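**Ticket 191: Width reading drops out on second hand-held gripper (Doletti fingers)**

Opened by: Lorraine Sugden
Date: 2021-08-20
Component: hand-held grippers, finger sets, capture station
Severity: medium
Status: open, workaround in place

**Summary**

We are comparing two finger sets on the hand-held grippers before ordering more. Unit A carries the Omham fingers and unit B the Doletti fingers. Both run the same Mottram controller firmware. Unit B loses its width reading for short periods when both units record at once. Unit A does not. Alone, unit B is clean.

**Expected**

Width value from both units at the set rate for the whole take, no gaps over 24 ms.

**Observed**

Unit B shows gaps of up to 800 ms. During a gap the width holds its last value and then jumps. Video from the unit is not affected. The controller log has one line per gap, "width stale", and no other error.

**Steps to reproduce**

1. Power both units and wait for the controller to list them.
2. Zero both with the fingers fully closed, then open to the stop.
3. Start a joint recording from the Dridus client.
4. Hold both units open for the first part of the take, then open and close B slowly.
5. Stop and check the width column for repeated values.

Step 4 matters. If B is left still, a gap can't be told apart from a steady reading, and the first two takes were wasted that way.

**Station setup**

White table, overhead light, power cube left on the table top. Fingers open, nothing in the grasp area.
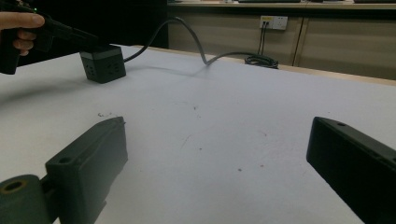 *Fingers open, second hand-held gripper at upper left with its green indicator lit.*

The green light is not useful for this fault. According to the controller manual it reports link state only, and the link stays up through every gap in the log. Please don't close the ticket on the basis of a green light.

**Log**

Entry 1. Swapped the finger sets between units. Fault stayed with unit B, now carrying the Omham fingers. That clears the Doletti fingers as the cause. I have left the ticket title alone so that links to it still work. Fingers put back as they were.

Entry 2. Swapped the USB leads between units. No change.

Entry 3. Dropped the recording rate on both units by half. Gaps became less frequent but did not go away. Longest gap was the same.

Entry 4. Moved unit B to its own port on the recording machine, off the hub. No gaps in a take of 1000 samples. Put it back on the hub and the gaps returned inside the first minute. Repeated once with the same result.

Entry 5. Tried unit A on the hub port that B normally uses. Unit A then showed the gaps and unit B was clean. So the fault follows the port.

Entry 6. Checked the view with the fingers at full opening, in case the wide stop was putting either finger into the part of the image we use for the visual width check. It wasn't. Both fingers are visible and there is clear table between them.
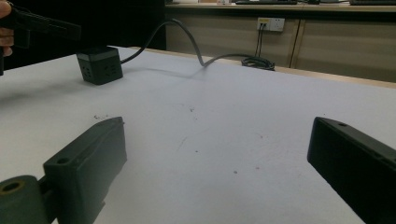
*Open position, table clear between the fingers. Cube and gray cable at the back left.*

The specks and scuffs on the table top do show up in the image. The visual check ignores anything that small, so I have not cleaned the surface between takes. If somebody reruns this with the older check from April, wipe the table first or the edge finder may pick up the marks.

**Finger comparison so far**

Only takes made off the hub are counted.

- Omham: pads sit flatter at full close, zero repeats well. Slightly more drag on opening.
- Doletti: lighter to squeeze. Zero drifts a little after a long take and needs to be set again.
- Both: mounting holes match the carrier, no shims needed.

None of this settles the order. The Doletti drift needs a separate ticket and more takes. I would not put it down to the fingers until the carrier screws have been checked for torque.

**Workaround**

Plug both units straight into the recording machine. Do not use the hub for joint takes. Single takes through the hub are fine on any port except the one marked with tape.

**Still to do**

- Replace the hub and rerun steps 1 to 5.
- Ask Mottram if "width stale" can stop the recording instead of only writing a log line.
- Add a check for repeated width values to the Dridus export. More than 191 in a row while the other unit is moving should raise a flag.
- Mark the existing joint takes made through the hub as suspect. Do not delete them, the video is usable.

Assigned to: L. Sugden
Waiting on: replacement hub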